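Progress report: equipment planning, February
Prepared for Danylo Lysenko, Yatsenko program office

Where the money stands
We have spent nothing from the capital line since the last report. Two quotes are in hand for the second arm station. Tramard wants $3,449 for the gripper kit and mount. Fukard wants $3,353 for what it calls an equivalent kit. The difference is small enough that I would not choose on price, and I don't accept "equivalent" until someone shows me the finger drawings.

Neither quote covers spare fingers, freight or the calibration visit. Both sales reps described these as minor. I have asked for them in writing and have one reply so far, from Tramard, which runs to nine lines and contains no dollar figure.

Delivery
Tramard says seven weeks. Fukard says "in stock", but would not name the warehouse. I have left the station out of the schedule until an order is confirmed – we planned around a promised date last year and paid for it in idle labour.

Tooling and consumables
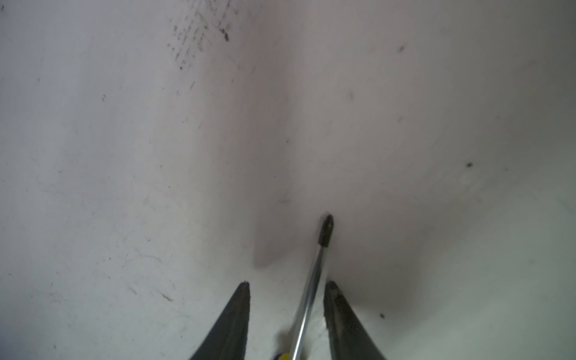

Consumables are the part of this budget I trust least. The Fornaser proposal treats fingers as lasting the life of the arm and allows nothing for replacement. I don't believe that for screwdriver work. Our left finger is already slightly frayed at the tip, and the inner face of the right one looks worn or dusty along the edge nearest the shaft. The Phillips-style tip has a slightly worn finish too. I can't say yet how long any of them will last, and neither can the suppliers, so I want a separate line for fingers and bits before we commit to a second station.

Requests
Please hold the capital line open for one more reporting period. I would also like approval to buy a single spare set of fingers from the operating budget now, whichever supplier we end up with for the rest.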